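Fork slips in the gripper when it is placed in the wire basket
Posted in: Handheld grippers, set-up and care
September 18, 2021

Jannik Kohlhase
We operate one table-clearing cell at our Bukville site, using a hand-held gripper with orange ribbed soft fingers. The task is to move cutlery from a blue plate to a wire basket.

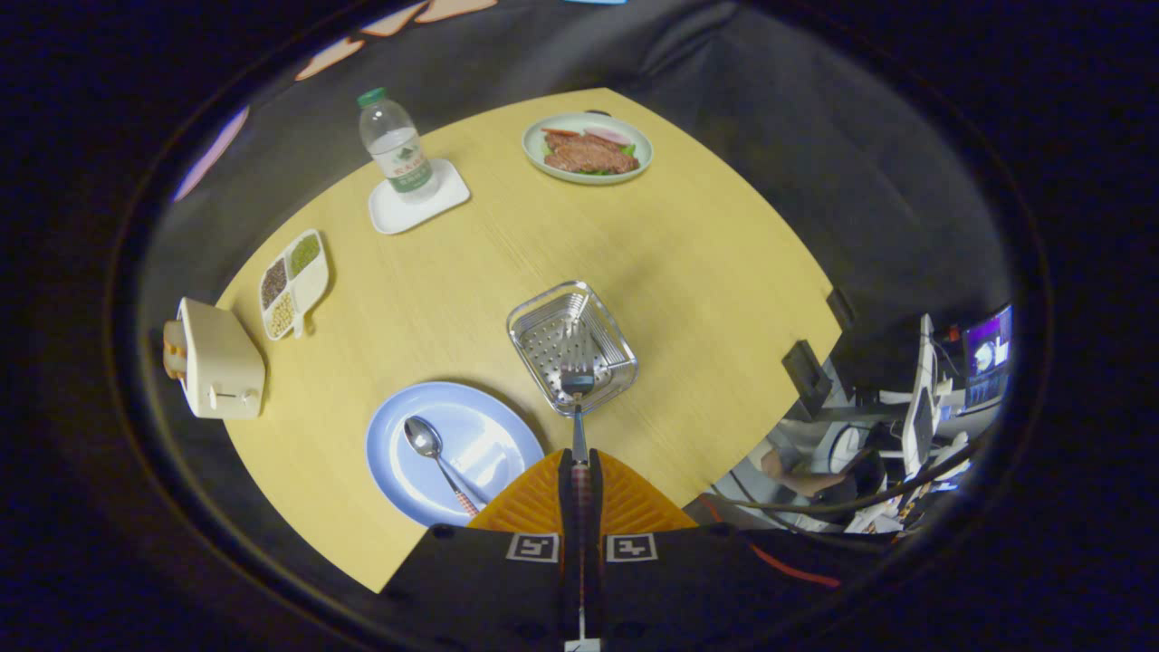
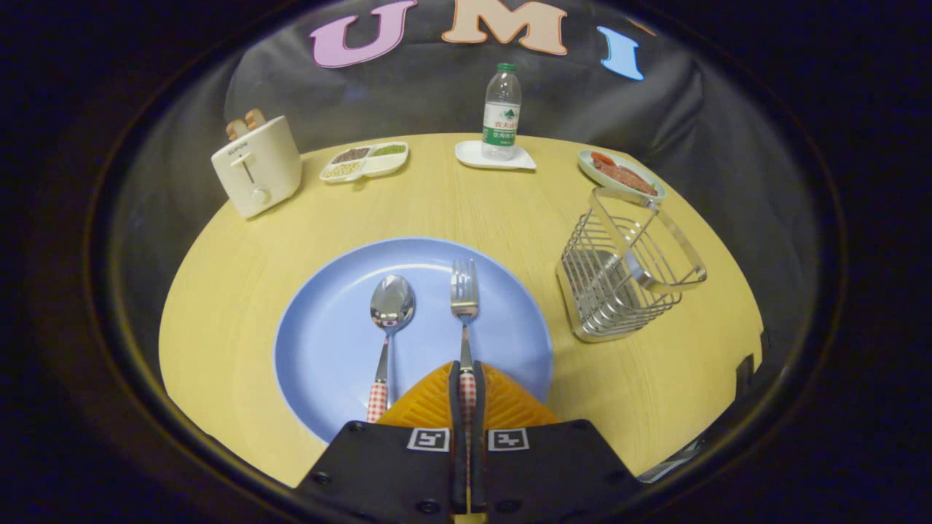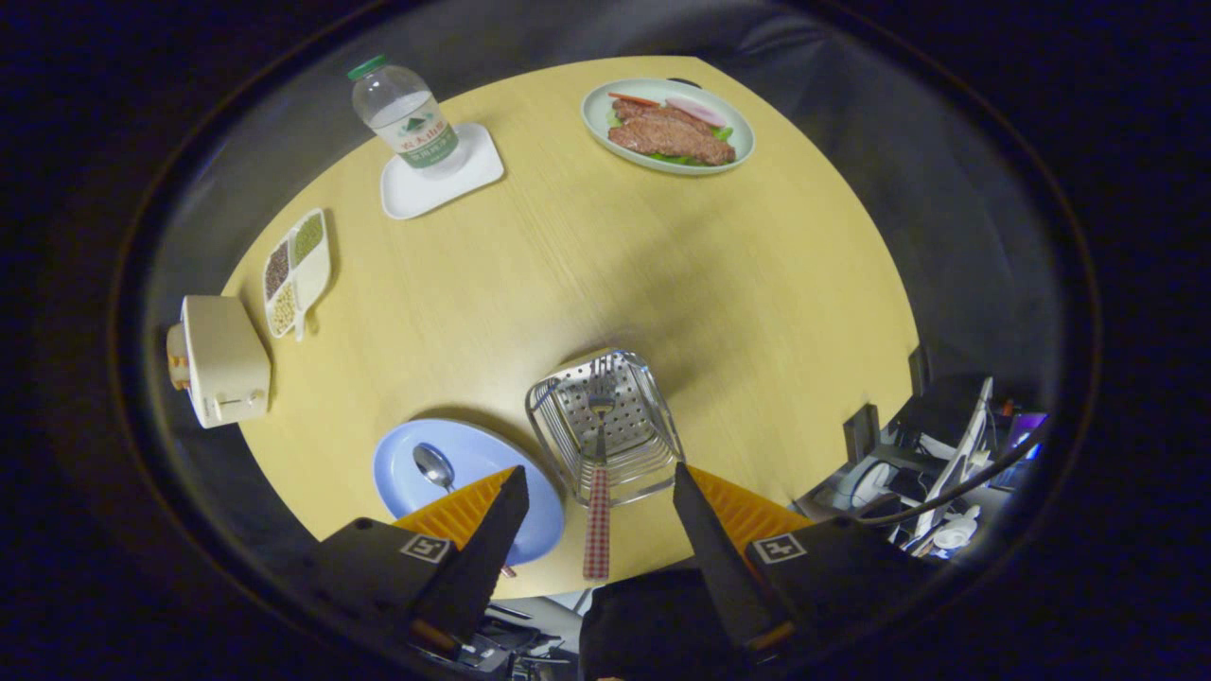
The finger pads were replaced in September, and the fork has since turned in the grip on 19 of 100 attempts. The spoon is handled without difficulty. Both have a red-and-white checked handle, so the surface should be the same. We would be grateful for advice on whether the pads or the mounting should be examined first.

Petersen
The mounting should be examined first. Please remove both fingers, clean the seats and refit them, tightening the screws by turns. If one finger sits higher than the other, a narrow handle will roll – a fault often mistaken for worn pads. Kindly also confirm that the marker on each side is flat and clean, as a lifted marker gives a false reading of the opening width.

Sillo
We had the same thing. New pads fixed it.

Juneo
The previous reply may be disregarded where the pads are new. Ribbed pads should be wiped with a damp cloth after each session and left to dry fully before use. In our cell the fault returned after over 80 cycles without cleaning. Solvents are not advised.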